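Perspectives > Housing and Community > Opinion

Shared dining rooms deserve a place in the budget

When the Brunet residence opened its doors to older tenants, the plans included a common dining room on the ground floor. It has since been reduced to two evenings a week, and a proposal now before the housing association would close it altogether. We believe this would be a mistake.

The case for closure rests on cost. Heating and cleaning the room comes to around 900 dollars a month, and the association notes that every apartment has its own kitchen. Both points are fair. Neither one addresses what the room is for.

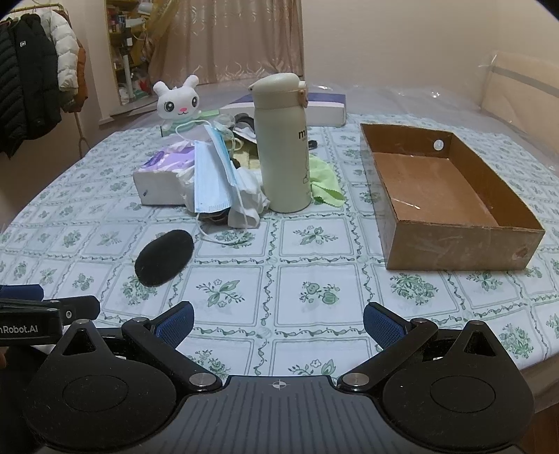 Tenants who eat together learn one another's habits. A missed meal is noticed by the next morning, and a neighbor knocks on the door. At Gellent, where a similar room was closed in May, the association now pays for a telephone check-in service — an expense that did not appear in the original savings estimate.

There is also the matter of fairness. Rents at Brunet were set with common space included, and tenants signed their leases on that basis. A smaller offer at the same price should be put to them openly, with time to respond.
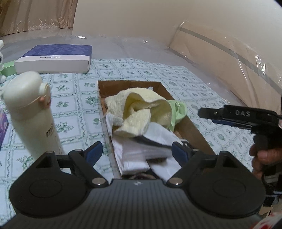 Recommendations

The association should keep the room open for the coming year and publish its full costs. It should also allow outside groups to rent the space during the day. A charge of 500 dollars a month would cover more than half of the present expense, and the evening meals could continue as they are.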